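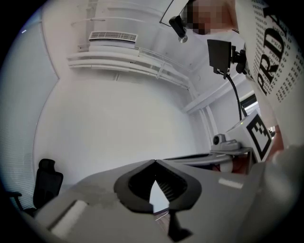 Department of Building Services and Indoor Environment, Tukulo College

Chapter 2
The Air in the Room

If you have ever sat through a long meeting after lunch and felt your eyelids getting heavy, you may have blamed the sandwich, or the speaker, or the late night you had before. All of those may deserve some blame! But there is a fair chance that the air had a hand in it too, and the air in ordinary rooms is what we will be spending this chapter with. I have taught this material for a good many years now, first with Unathi Du Plessis and later with Precious Kekana, and it is still the part of the course I look forward to most, mainly for the way students come back the next morning and tell me they spent the whole evening staring at the ceilings of restaurants.

Please do stare at ceilings. A plain white room with a slatted vent overhead and a few pipes running across can tell you a good deal once you know what questions to ask. Is the vent bringing air in or taking it away? Where does the air go next? Was the vent put where the people would be, or where it was easy to run the duct? You can't always answer by looking, and later in the chapter we will get out the smoke pencils and the strips of tissue paper and find out properly.

Let me start with a story. When Charmaine Modise was a young technician at a small firm called Weltbridge, she was sent to a dentist's office where the waiting room was stuffy every afternoon and perfectly pleasant every morning. The owner had already paid for a bigger fan. Charmaine spent most of a day there (she read every magazine on the table, she tells me) before she noticed that the receptionist closed the door to the hallway at 2 o'clock, when the phones got busy. The waiting room had a supply vent and no return. All morning the used air had been wandering out through the open door to a return grille in the hallway, and once the door was closed it had hardly any way to leave. The bigger fan was pushing against a room that was already as full as it cared to be. The cure was a grille in the bottom of the door, and it cost less than lunch for the crew.

I tell that story every term, and I will ask you to hold on to it, as nearly everything in this chapter is tucked inside it somewhere. Air moves from where the pressure is higher to where it is lower. For air to come into a room, air has to go out. And people change buildings every hour of the day without meaning to, by closing doors, hanging up coats, and sliding a filing cabinet in front of the one grille that mattered.

A word about numbers before we go on. Some of you will have opened this book hoping there would be none, and some of you will be disappointed that there are so few. In this chapter we will work with one room the whole way through, a classroom 14 feet wide that needs 200 cubic feet of fresh air each minute. We will meet its duct, its fan, and its rather noisy grille. By the time we reach the section on duct sizes you will be able to say how fast the air is moving in that duct, and why the teacher complains when it goes above 700 feet per minute. The arithmetic is multiplying and dividing, and you are welcome to use a calculator for all of it.

Words you will need early on

Supply air: the air a system delivers to a room.
Return air: the air drawn back out of the room to be cleaned, warmed or cooled, and sent around again.
Exhaust air: air that is taken out of the building and does not come back.
Register: a grille with a damper behind it, so that the flow can be adjusted.
Throw: how far the air travels from the grille before it slows to a drift.

Before you read Section 2.1

Pick a room you use often and sit in it for a quarter of an hour with a notebook. Write down where you think the air comes in and where you think it goes out, and mark the spot where you would least like to have a desk. Don't look anything up yet. Keep the page, even if you feel silly about it, and bring it to the first lab, where Dineo Modise will hand out the tissue strips and you can go back to your room and see how well you guessed.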